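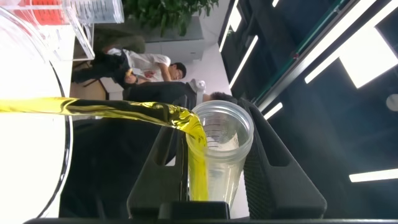

Two Grippers, One Pouring Test

Holding a cup still while someone or something fills it is a dull job, and it separates grippers quickly. The load starts near zero and keeps rising, the wall of the cup flexes, and any oil on the outside cuts friction.

The Idmont lab compared two parallel grippers on this task, the Hafstein and the Skestell, on the same arm with the same Hirkongate controller. The target was 400 ml of cooking oil in a clear plastic measuring cup. Each gripper got 11 fills at each force setting.

The Hafstein uses flat plate fingers with a rectangular slot in each and a ribbed inner surface. At its lowest setting the cup crept downward late in the fill. One step up, the creep stopped and the wall bowed slightly, which shifted the reading on the printed scale. The lab now checks volume by weight.

The Skestell has soft pads and closes more slowly. It held a dry cup at lower force and left the wall round. After a spill it lost that lead, and the pads had to be wiped with solvent before the next run. Pad replacement takes two screws and a recalibration.

Wrist camera results were closer. A view into the open mouth of the cup shows the oil level well, but yellow oil under ceiling strip lights produces glare that the level detector read as a surface edge. Fixed exposure removed most of the false readings. Auto exposure brought them back.

Controller settings mattered more than expected. With the force loop at 780 Hz, both grippers tracked the rising load without visible hunting. Raising it to 900 Hz gave no benefit and added noise on the Skestell.

For oily work the lab kept the Hafstein mounted. Tests with thinner liquids are planned for August.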